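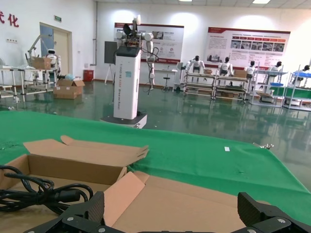 Subject: Re: [makers-list] Open day at Trenetti, worth the drive?

Hi all,

Ariel Marquez wrote on Monday:
> Did anyone go to the Trenetti open day in the end? I'm trying to
> decide whether to take my class in December. It's 39 miles each
> way for us and I'd hate to haul everybody out there for a slide
> show. Also, do they let you get close to anything?

Ariel, I went! And no slide show, unless you count the big red-and-white posters on the back wall, which have an awful lot of small print on them. I read the photo captions and gave up on the rest.

It's one big workshop with a very shiny green floor (your kids will want to slide on it, so talk to them first). They had a whole row of white humanoids with black heads along one side, behind racks full of small boxes and parts, plus a tall white one on a wheeled base more or less in the middle. That's the one everybody wanted a selfie with, of course.

The part I liked best was the table demo, though. Green cloth, an open cardboard box, a coiled cable with a chunky plug on it, and a black two-finger gripper doing the packing. I stood there for 18 minutes, my coffee went cold and I didn't care! Cables are a pain for these things, the guy running it told me, because they never lie the same way twice. He said they've logged 298 tries at that one job and he still holds his breath when the fingers close. The box flaps give them trouble too, they spring back up when you least want it.

You can get close, yes. There's a line you stand behind while the arm is moving, but between runs they let us come up and ask whatever we liked. My nephew Filip asked how much the gripper weighs and got a real answer, which I've forgotten, sorry.

Practical stuff: park at the Lolldale end, the front lot was full by 10. Bring lunch. For a school group you need to write ahead, and I'd do it soon, they told me they had 600 people through this time and want to keep the next one smaller.

If you've got a spare seat in the van I'd happily go again.

Esness folks, are you still meeting this month or did that get moved?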